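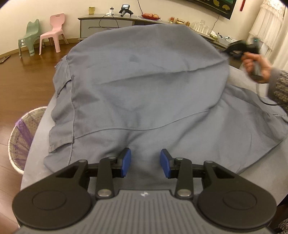
Dirceu Portela thinks I should stop steaming from the top down. He read the last entry and wrote underneath it, in pencil: start at the seam, let the curve settle, then go outward, otherwise you push all the slack into the one spot you can't get at. I tried it both ways today and he's right, annoyingly and wonderfully right. The long curved seam is where everything goes wrong on this cloth, and if you leave it till last you get a little puffed-up hill at the end of it that no amount of steam will talk down.

April 2014. Pressing and folding notes, gray-blue twill, the Chatzigeorgiou batch.

So this is the batch that came in from Chatzigeorgiou, the dusty gray-blue stuff that goes nearly lavender under some lights. I love this cloth. It has a proper diagonal to it, you can feel it with a thumbnail, and it takes a crease beautifully, which is good news for folding and bad news for anything that has been stuffed in a sack for a month.

Handheld steamer on the padded board. Pressed it right down onto the cloth instead of hovering. The Sulwood notes say to hover and I think for shirting that's fair, but twill this heavy just shrugs at a hover.

Water: 200 ml to a fill. Got through the first piece on one fill and had to top up partway into the second. Write this down because last time we were guessing.

Frayed stitching on some of the hems and flaps. Steam straight onto the fray makes it fluff up, so I've been going in from the good side and stopping short, then finishing the last bit with a fingertip while it's still warm. Needs a line of stitching before anything leaves here. Thread is on the shelf, the gray that's a shade too dark, it'll do.

There's also a patch on one piece that's a bit darker than the rest. Could be a stain, could be how the nap lies. Waiting till it has cooled and dried overnight before I make up my mind. Do not go at it with the Tandis powder until then, please! We lost color on a sleeve that way and I'm still sore about it.

Cord: run it over the far side of the board if you can. It drags across whatever you've just done and leaves a faint line. I keep forgetting.

Folding

Moved to the marble-patterned table for this. It's smooth and the cloth slides on it, so you can pull a long edge straight with one hand and the weave doesn't catch. The board is too narrow for anything this size, you end up with one half sliding off while you fuss over the other.

What worked, in order:

1. Spread it out with the broad smooth part nearest you. Don't worry about the rumples at the end, they come out in the next step if you pull on the diagonal. Not hard. The twill wants to skew and if you pull square it fights you.

2. Find the corner and let it lie out flat by itself. I used to tuck it under right away and then spend ages wondering why the fold was lumpy. Leave it out, fold the body, corner comes in last.

3. Pinch the fold along the stitched edge and run along it a hand's width at a time. If there's a hollow behind the fold, open it, smooth the inside, close it again. A hollow left in there turns into a hard crease by morning.

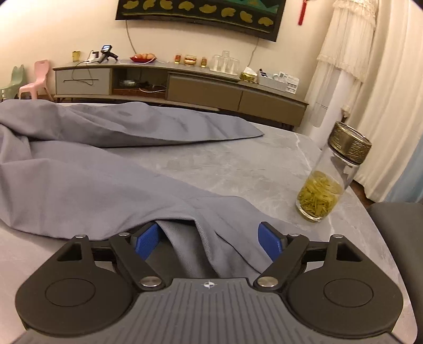
4. Second fold over the first, seam on the inside. Collar (the method, from the old Collar booklet, has nothing to do with collars) says seam outside so you can check it. I prefer inside. The seam makes a ridge and if it's outside the next piece in the stack picks the ridge up.

5. Flat hand over the whole thing, no iron. Leave it be.

Tried it with a finished width of 600 mm first, for the long shelf, and it sagged in the middle. Folding it once more and stacking flat on the short shelf is much better, looks lovely too, like a proper shop.

Weight on top: a 200 g bag of rice, nothing heavier. The big book left a corner mark last time.

Still to do

Redo the second piece. I rushed the seam and there's a ripple you can see from the door.

Ask Dirceu whether his seam-first order holds for the lighter cloth coming in May. My hunch is yes but the curve is shallower on those so maybe it matters less.

Check the darker patch. Check it in daylight.

Descale the steamer, it's spitting a bit toward the end of a fill.

Really pleased with this one. The first piece came out so flat that I unfolded it just to look at it and had to fold it again.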